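1/ A long one tonight, so get a cup of something. A few of you asked how I ended up sewing the lining for my mother's old winter coat myself, and whether I'd do it again. Short version: yes, but with different thread and a lot more pins.

2/ The coat is a heavy gray wool thing she bought before I was born. The outside is still lovely. The old lining had gone to ribbons under both arms, and every time I put it on my hand went down between the layers and I had to fish it back out (in restaurants, usually).

3/ I got two quotes for a full reline. The tailor near the station wanted 780, and I understand why, it's days of work. But I had 200 put aside and a free April, so I went to Zuretti, the remnant shop behind the market, and asked what they'd put in a coat like that.

4/ They talked me through it for the better part of an hour, bless them. Satin slides over a sweater better than anything else. It also frays if you look at it sideways, and it shows every pinhole. Blue satin it was, because if you're going to do all that work you may as well have a bit of a thrill when you take your coat off!
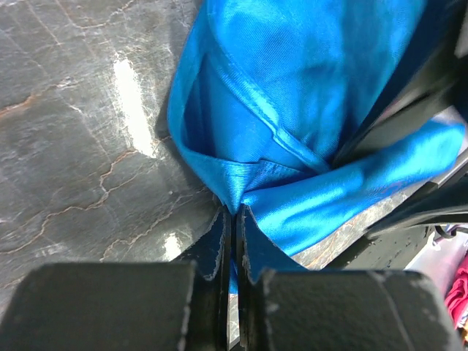
WHAT I'D TELL YOU BEFORE YOU CUT

5/ Take the old lining out in one piece if you possibly can, and keep it. Mine became the pattern. I unpicked it over three evenings, pressed each panel flat and wrote on every one in chalk which way was up. I skipped one sleeve panel and of course that's the one I cut upside down.

6/ Cut in a single layer. I know, it takes forever and you'll be crawling on the floor. Folded satin creeps, though, and you end up with two fronts that are cousins at best.

7/ New needle, the finest your machine will take. Mine is an old Hedegaard that was built for curtains, I think, and it chewed up my first test scrap until I changed the needle and loosened the tension.

8/ And leave a pleat down the center back. I used to think that was decoration. It gives you room to reach for things, and without it the seam takes all the strain when you drive or hug somebody.

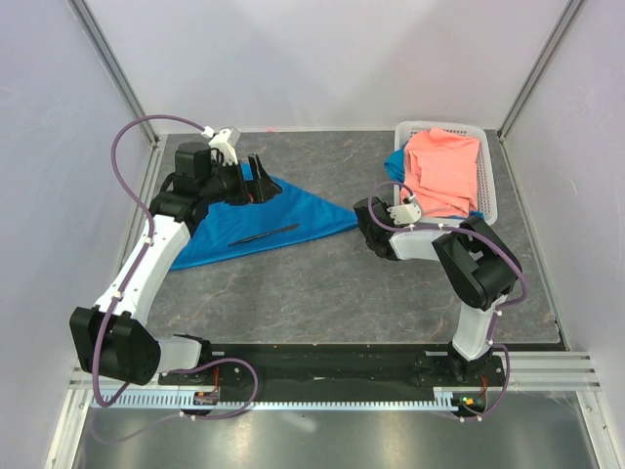 Posted by Motance
hems, linings, too many buttons
9:46 pm

9/ Back from putting the kettle on. Somebody asked about hemming, and this is where I lost most of a weekend. Let the coat hang overnight before you touch the lining hem. Wool drops, satin drops differently, and you want all of that over with before you start stitching.

10/ I turned the edge under twice and slip-stitched it by hand, a little shorter than the coat, with some slack so it folds down on itself. The first go I pulled too tight and the whole hem puckered like a shower cap. Out it came.
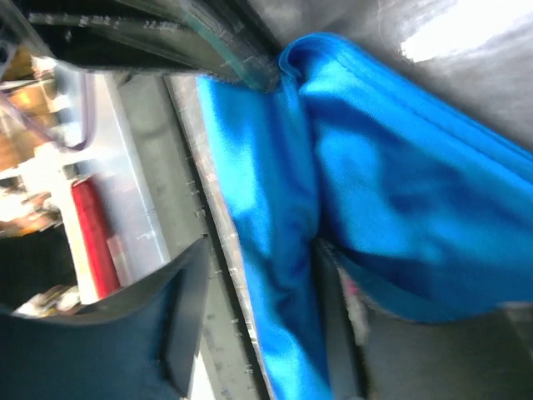 Blue fabric, folded over at the edge. I still love this color.

11/ Thread: I used Prirkeo polyester and it was fine, but next time I'd try silk for the hand sewing. The poly kept twisting into knots when I cut it too long, and I always cut it too long.

12/ I've worn the coat twice now and nothing has come undone. There's one wobbly bit by the left pocket that I'm leaving alone. Mom has already asked if I do skirts, so if anyone has a good way to put a lining around a zipper, please send it over.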